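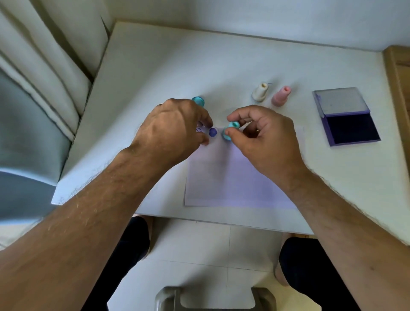 A reader of last term's handout wrote in to ask whether the order of stamping matters when all the marks on the sheet are going to be the same color. It does, and most of this unit is about why.

Unit 4: Hand Stamping on Paper

What to bring
Small upright stamps, four or more. Handles of different colors help, as you will be picking them up and putting them down all session.
One ink pad in a case with a lid. Purple is fine, and so is any other dark color.
Plain white paper, 20 sheets or so. The Totow store on the ground floor sells the pack we use.
A damp cloth and a dry cloth.
A pencil and a ruler.

The course stamps are the Stundix set and may be borrowed until the end of October. Sign them out on the sheet by the door. Do not mix them with the Vunolow stamps in the other drawer. The Vunolow faces are slightly wider and will not line up with the printed grids.

Setting up the table
Clear the table in front of you before you open the pad. The paper goes close to the front edge so that both forearms can rest. Stamps you are not using stand on their bases, off the paper. The pad goes to the side of your stamping hand, far enough away that your sleeve clears it. If you are left-handed, set it up the other way around.

Roll up long sleeves. Take off bracelets and watches with loose bands.

Solid marks and line marks
A solid mark is a filled shape, usually a dot or a disk. It needs a lot of ink and an even push straight down. Common faults are a pale center (not enough pressure) and a dark ring at the rim (too much ink).

A line mark is an outline. It needs much less ink. Tap the face on the pad twice and check it under the lamp. Ink sitting between the lines will print as a blot. Blot it on scrap first.

Line marks dry faster than solid ones. This is the answer to the question above. Put the line marks down first and the solid marks last, working away from the hand that holds the paper. If you do the solid marks first, your fingers will cross them while they are still wet. Having a single color hides a wrong overlap but does not hide a smear.

Holding the stamp
Pinch the handle low between thumb and fingers. Keep it upright. Rest the side of the hand on the table if you can. Lower the stamp, press, count two, lift straight up. Do not rock it. Rocking is a habit from large wooden stamps and it doubles the edge on small ones.

The other hand holds the paper at the top edge, fingertips down. Keep it close to the stamping hand. A sheet held only at a far corner will lift with the stamp.

Exercise 4.1
Rule a sheet into a grid, six across and eight down. Fill the left half with one solid mark, re-inking every time. Fill the right half with the same mark, re-inking every third time. Write the stamp number on the back in pencil.

Exercise 4.2
Choose one line mark and one solid mark. Make a border along the top edge of a sheet, alternating the two. Do all the line marks, wait five minutes, then do the solid marks. Make a second border without waiting. Keep both for the review.

Exercise 4.3
One stamp, no re-inking, until you can no longer read the mark. Note how many impressions you got. Last year's best sheet reached 185 on the Alcantara pad, with the final dozen very faint. Most people stop well short of that.

Paper notes
Coated paper keeps ink on the surface and smears for up to an hour. Uncoated paper takes it in quickly but spreads fine lines. Try both on scrap. We go through roughly 1,000 sheets a term, so please use the back of your test sheets before taking new ones.

Cleaning up
Close the pad first. Press each stamp on the damp cloth until it leaves no color, then on the dry cloth. Do not run them under the tap. Water gets up behind the face and loosens it. A little staining on the face is normal and does not affect the print.

Return the stamps to their tray standing up, handles on top. Count them against the label in the lid.

For the review
Bring the grid from 4.1, both borders from 4.2 and your number from 4.3. Sheets should be dry and flat, with your name on the back. The review is in Room 620, and we start at 2:15 p.m. Handouts for Unit 5 (two-color work) will be on the side table.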